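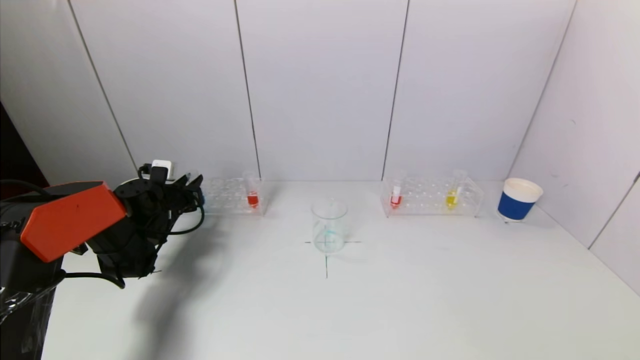 The Patient Pupil
A small lab in Plamthorpe is teaching robots to handle colored water, one try at a time

September 3, 2022

My first pour was terrible. I was holding a controller, a robot arm was copying my every twitch, and I learned how much of pouring a drink happens without me thinking about it. The tilt, the pause, the little roll of the wrist at the end that stops the drip - I had to do all of it on purpose.

The lab belongs to a project called Lollel, and its people spend their days doing what I did, only far better. They take the arm through a task by remote control, and every motion is saved along with what the cameras saw. A program then studies the recordings and tries to work out the job for itself. No one writes a line that says "tilt the tube now."

August was a busy month. The team recorded 600 runs of its tabletop chemistry job and kept 500. The other 100 went into a folder named Lukitz, after a village where one of the operators once got hopelessly lost.

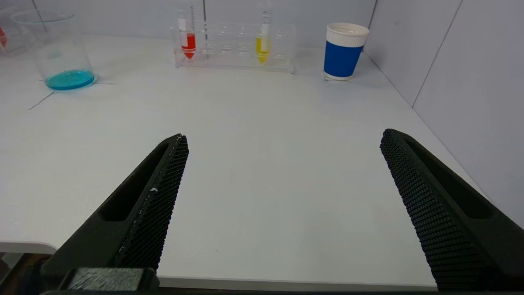
Learning to be slow

Good operators have a style, and you can spot it after an hour of watching. One comes in low and level. Another hovers, thinks, then drops straight down. I asked whether the robot picks up these habits and got a huge grin in reply. It does! The hoverer's pauses turn up in the robot's own attempts, so now everyone practices moving steadily before a recording counts.

There's a second way to teach, which I loved. You take hold of the arm and simply walk it through the motion, the way you'd guide a kid's hand around a letter. It's tiring on the shoulders, but you feel how the joints want to move.

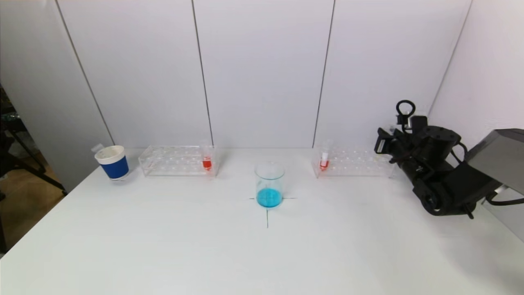
The team calls that method Ďurica, and it gets used mostly for short, fiddly moves. Longer jobs go back to the controller, where 2 people can trade off when their hands get stiff.

I had another go before I left, and this time I remembered the wrist roll. My run was saved with the rest, and I've been telling everyone I know.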